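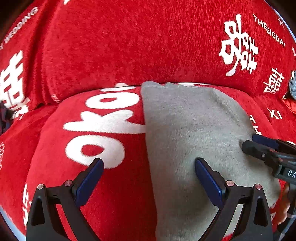
Can a robot tidy a sofa?

Think about the last time you cleaned up the living room. You folded a blanket, fluffed a cushion and put it back in its corner. It may have taken you a minute. For a robot, that is one of the hardest jobs in the house.

Why are soft things so hard?

A cup keeps its shape when you pick it up. A blanket does not. It can bunch, slide, twist or hide one of its own corners. Each time it is lifted, it makes a new shape, and the robot has to work out that shape before its next move.

Cushions are squashy too. Squeeze one too lightly and it slips. Squeeze in the wrong place and you get a pinch of cloth and no cushion.

Two hands help. One can hold a cloth still while the other pulls an edge across. Try folding a towel with one hand behind your back and you will see the problem.

How do robots learn?

One way is to copy people. A person does the chore using grippers with two fingers, the same kind a robot has. Cameras on the grippers record every move. Then a computer studies the recordings, often many of them. Ffion Bellis, who teaches robots to fold at a workshop in Mostyn, used 200 recordings for a single kind of blanket.

So can they do it yet?

Sometimes. Some robots can fold a towel on a flat table, slowly. A strange room with a new blanket is much harder, and many robots still get stuck. For now, you will have to straighten the cushions yourself.

Words to know

Gripper: the part of a robot that holds things.
Chore: a small job done around the house.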